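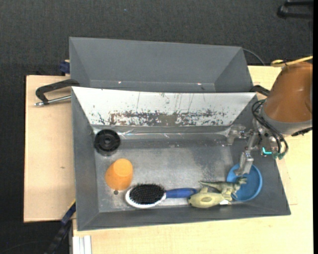
The case for the plain grey bin

Storage for small household objects is sold on two promises: that it will divide things up, and that it will look good doing so. I think both promises are overrated, and that most homes would be better served by a pair of plain grey bins with sloping walls and nothing inside them to keep one object from another.

My own position used to be the opposite. For several years I kept a Sturnoren drawer tower in the hall, with inserts and a label on each drawer front. The system had 13 categories. It worked well for anything that belonged clearly to one of them and badly for everything else, and the second group grew faster. A toy dinosaur is a toy. A hairbrush is a bathroom item. An upturned orange cup could be kitchen, bath or play, depending on who used it last, and a round black plastic thing that may be a wheel or a spool has no category at all until its parent object is found. Under a divided system each of these needs a decision before it can be put down. In an open bin it needs none.

The objection is that an undivided bin is only a tidier kind of mess. Dwayne Thibodeaux made this argument in his column on Feb 5, 2021, and he made it fairly. His view is that mixed storage moves the labour from putting away to finding, so that the total stays the same. I accept the first half. I do not accept the second, for reasons of geometry.

Search time in a container depends mainly on how many layers of objects it holds. A shallow bin with a wide floor and a handful of items has one layer. Everything is visible from above, and the time needed to find the hairbrush is the time needed to look down. The difficulty begins with the second layer and becomes serious with the third. The rule that follows is a simple one: when the floor of the bin can no longer be seen between the objects, the bin is full, whatever the remaining height of the walls may suggest. Thibodeaux's examples were all deep baskets filled to the rim, and on those I agree with him.

Sloping walls help. They cost some floor area compared with straight ones, and manufacturers who quote capacity in litres tend to be penalised for them. In use, a small object that comes to rest against a slope is easier to get the fingers behind than one pressed into a square corner. The Umonwood range went to vertical sides a few years ago, presumably to gain volume on the specification sheet, and I find the older shape more useful.

Colour deserves a paragraph. Grey is treated as the dull option, to be chosen when the attractive ones have sold out. For a working container it is the correct option. Orange, green, blue and pale yellow all show against it at a glance. Black is the exception, particularly where the floor has worn darker, and anyone with a lot of small black parts may prefer a lighter bin. Patterned interiors are the worst choice available and should not be sold for this purpose.

Wear is the point on which I differ most from the reviewers. Tarcísio Portela gave the Bañez storage box a low mark for surface durability after the inside showed scratches. A container into which hard objects are dropped will scratch. Its floor will scuff, most heavily where things land, and any light-coloured panel will show dark scrapes and chipping long before the structure is affected. None of this bears on how well it holds a hairbrush. A split corner does, and so does a sharp edge or a lining that has lifted far enough to trap small parts. Those are faults. The rest is a record of use, and I would give it no weight in a review.

I would also argue for two bins over one large one. The second should be kept empty. This looks like waste and is the part of the arrangement most often abandoned, usually within a month. Its function is transfer: when the first bin needs sorting, each item is picked up once, looked at, and either moved across or taken to wherever it should have gone. Without an empty container the contents go onto the table, where the round ones roll off. By the end, the first bin is empty and can be wiped, and the two exchange roles.

A table is the right place to do this, incidentally. Bins stored on the floor tend to be sorted on the floor, and sorting on the floor tends to be done badly — the back gives out before the contents do.

What remains in favour of dividers is a narrow set of cases. Screws, beads, batteries and sewing supplies should be separated, being small, numerous and alike. Viko sells a shallow tray insert that does the job adequately. Toys, brushes and cups are large, few and different from one another, and the eye separates them without help.

I gave the drawer tower away in May. The labels were still on it.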